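We use cookies to remember your sign-in and to count visits. Accept all | Manage settings

Ticket 642: Cartons opening at the bottom
Opened by: Lợi Khổng
Assigned to: Kazuhiro Yokoyama
Status: Closed
Product: Voline shipping carton, medium

Lợi Khổng
We switched to the Voline medium cartons in November. Since then the bottom seam lets go on some of them after packing. The tape stays stuck to one flap and peels off the other. It happens with light contents too. Same tape as before, from Mendelico.

Kazuhiro Yokoyama
Where are the flat cartons stored, and how many strips of tape go on the bottom?

Lợi Khổng
Flat against the outside wall by the loading door. One strip down the middle seam.

Kazuhiro Yokoyama
Please try the following and report back.
1. Move one bundle away from the outside wall and leave it indoors for 2 days.
2. Wipe the dust off the flaps before taping.
3. Run the tape over the seam and up each end by the width of your hand.
4. Press it down along the full length. Don't just pull it tight.

Lợi Khổng
Did all of that on Wed 25 February. Packed 4 cartons from the moved bundle and 4 from the old spot, taped the same way. The moved ones held overnight. From the old spot, 2 opened at one end.
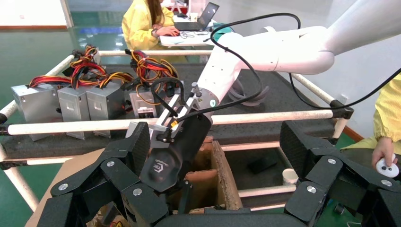 I also checked the cut edges. A few flaps are rough where they were trimmed, and brown fibers come off on the tape. I set those aside.

Kazuhiro Yokoyama
Then it is mostly the storage spot. Keep the bundles off that wall and use the rough ones for padding. I have asked Priltel for a replacement bundle.

Lợi Khổng
Replacement arrived, edges are clean. You can close this.

2 comments | 0 shares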